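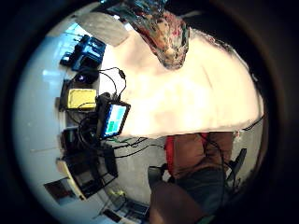
Irnska trail in October, who's been?

mosspocket
Just back from four days on the Irnska loop and I am still buzzing! The larches were fully gold above the second hut, and the stream crossing everyone worries about was ankle deep. My watch gave me 129 km with the side trip to the lake. Go if you can – it was the best walk I've done in years.

tarn_and_feather
Jealous! Did you start from Rana or take the bus up to the dam? I did it from Rana and the first climb nearly finished me.

mosspocket
Rana, on the early bus, walking by 7:40. The climb is a beast but you get the whole valley opening up behind you, so I kept stopping to look (and to breathe).

gradient_grump
129 sounds high. The signs add up to 100 and the lake is not 29 km of detour. Watches go crazy in that gorge.

mosspocket
Ha, could be. I also got lost looking for the lower hut and went back for a hat.

gradient_grump
OK, that would do it. I still wouldn't send people up there in October with a cheerful post and no warning. The pass is at 1,587 m and I've had knee-deep snow on it.

kettle77
I've crossed it three Octobers in a row and never needed more than gloves. Check the forecast, carry a warm layer, have a great time.

gradient_grump
Three good years isn't a forecast.

tarn_and_feather
You're both right as far as I'm concerned. I'd go, but with spikes in the bag. Are the huts still stocked?

mosspocket
Upper one yes, lots of soup and crackers. Lower one had tea and one can of peaches. I ate the peaches, sorry, they were glorious.

kettle77
Those were probably mine from September. Glad they found a good home!

tarn_and_feather
Booking my bus now. Will report back on the snow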